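Search this site Go

Bench 2 notebook
Entry of 6/9/18 - hand-held gripper pair, pad inspection and table surface
Entered by Arlo Pruitt. Read and initialed by Mahmoud Ragab.

The pair was due for its pad check under the Bench 2 schedule, which calls for inspection every 2,000 cycles. The counter log was closed at 2,000 and a new page opened. The bag and wire stand task was left set up on the table so that both units could be looked at in ordinary use.

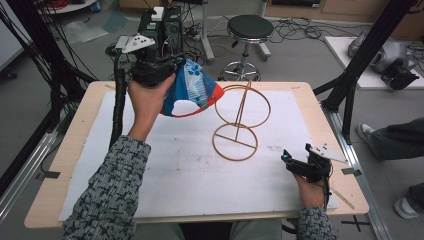 VETSKA LABORATORY - GRIPPER MAINTENANCE GROUP

Posture and cable routing were reviewed first. With the left unit raised and holding the plastic bag, the corrugated sleeve runs down toward the left edge of the table. Operators are asked to keep that side clear. The marker plates stay on the units during pad work; removing them means repeating the plate alignment, and the Killberg procedure does not require it.

The white sheet is to be held flat at the corners. Tape at the left corner should be renewed whenever the sheet is changed - old strips are not to be pressed down again.

Pads were then examined with the fingers open over the sheet. The faces are fuzzy and carry light specks and fibers. Under the wear guide this is grade 2: brush clean, keep in service, look again at the next check. Mahmoud would prefer to replace at grade 2 on any unit used for thin film and bags. The point is noted and remains open. Spare pads are on order from Varketti, part 460. 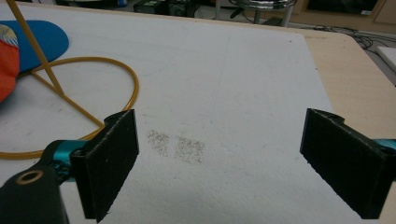
Pad faces before brushing, gripper open. Two gray marks on the white surface between the fingers.

The marks were entered in the surface log. They lie side by side in the gap between the fingers, and both are made up of fine dark specks. Source not established. Pad dust is one possibility, and graphite from layout work is another. A dry cloth is to be tried on one mark only, with the other left for comparison. No solvent is to be used near the pads.
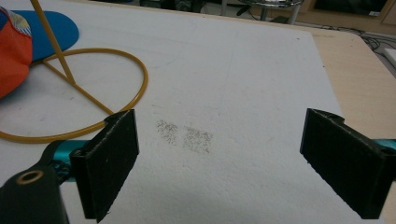

Gripper Maintenance Group | Bench 2

The right-hand mark is the larger and darker of the two in this view. Position of the stand was not changed for the inspection. The brass-colored ring in the mount at lower left should be added to the drawing, where it is missing; El Idrissi holds the current revision.

Open items:
- Decision on replacing pads at grade 2 (Ragab)
- Cloth test on one mark, result to the surface log (Pruitt)
- Drawing correction, brass-colored ring
- Confirm delivery of part 460

Contact the group office | Copyright Vetska Laboratory | Back to top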